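# Chapter 4: Bulk Volume and Empty Space

In the previous chapter we worked with single bodies. We measured a block, a ball and a brick, and for each of them the question "How large is it?" had one clear answer. In this chapter we leave the single body and we look at many bodies together: grain in a silo, apples in a bin, gravel in the tray of a truck, parcels in a van. For such a collection the question has two answers, and a good part of the mistakes in storage and transport come from mixing them up.

The first answer is the *solid volume*. It is the sum of the volumes of all the pieces. The second answer is the *bulk volume*, which means the space that the collection takes up in its container, including the air between the pieces. The bulk volume is always larger than the solid volume when there are gaps, and the difference between the two is called the *void volume*.

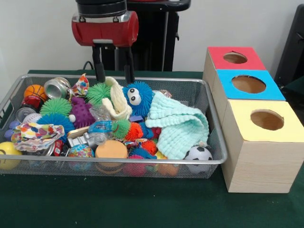
The shape of the pieces has a strong effect on the void volume. Bricks of equal size can be stacked so that almost no air remains between them. Balls cannot be arranged in this way, however patiently we try. Most collections in daily life are harder to describe than either of these, for the reason that the pieces differ in shape and also in softness. In the wire mesh basket of toys, for instance, there is a knitted fabric close to a fuzzy blue monster toy, and for such soft things we cannot speak of one fixed volume at all. A piece of knitting can be pressed into a gap, and then it takes the shape of the gap. The boxes standing next to the basket are the easier case, and a ruler would be enough for them.

## 4.1 The packing fraction

To compare different collections we need a number which does not depend on the size of the container. We define the *packing fraction* as the solid volume divided by the bulk volume. It has no unit, and it lies between zero and one.

**Worked example.** A bucket in the yard of a nursery in Plevley holds 20 litres. It is filled level to the rim with a mixture of coarse and fine gravel. From the mass and the density of the stone we calculate that the solid volume is 15 litres. The packing fraction is therefore

15 L ÷ 20 L = 0.75

The void volume is what remains, five litres. If we pour water slowly into the bucket, and if the stones do not absorb any of it, we should be able to add five litres before the water reaches the rim.

This result is quite high, and students sometimes doubt it. The explanation lies in the word "mixture". The fine stones fall into the spaces between the coarse ones and fill a part of the void. Gravel of one size only would leave more air. 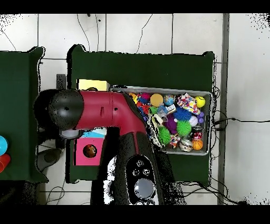

It is useful to remember that the packing fraction belongs to the arrangement and also to the pieces. The same gravel can be loose after pouring and denser after shaking. For this reason, a laboratory report must say how the container was filled. The words "poured" and "tapped" are common in such reports, and you should learn to use them in your own practical work.

## 4.2 Settling

Everyone has opened a packet of breakfast cereal and found the upper part empty. The packet was filled by mass, and during the journey the flakes moved closer together. This process is called *settling*. The mass has not changed and the solid volume has not changed – only the void has become smaller.

Settling matters to the grower as well as to the shopper. Consider a grain store at Wedanthorpe, where wheat is delivered in April and the height of the heap is marked on the wall. Some weeks later the surface stands lower than the mark. A careless reader of the mark may think that grain is missing. Before we accept this, we must ask if the bulk volume has become less, or the mass, or both. A weighbridge can answer this question and a mark on the wall cannot.
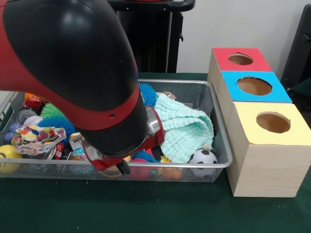

In commerce the difference is important for the contract. Suppose that the fruit packer Prunex sells dried plums by mass, and that the haulage firm Rezaei charges for its vans by volume. The two firms are then measuring two different things on the same load. If the plums arrive loosely packed, the haulage is dearer for each kilogram, although the value of the plums is the same.

## 4.3 The effect of the wall

Near the wall of a container the pieces cannot arrange themselves as they do in the middle. Small extra gaps appear there. In a large bin of peas this effect may be neglected, but in a shallow or narrow container with large pieces it may not, as a big part of the contents lies near a wall or near the open top. 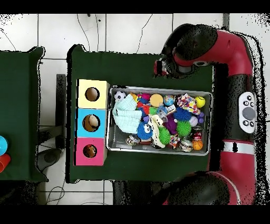 *Toys of different shapes in a shallow metal tray, with a knitted cloth on the left side.*

## Before you continue

Take a measuring jug of 1,000 mL and fill it level with dry rice, by pouring only. Write down the mass of the rice. Tap the jug gently 20 times on a folded towel and read the new level. Keep both values in your notebook, as they are needed for the first exercise of Section 4.4.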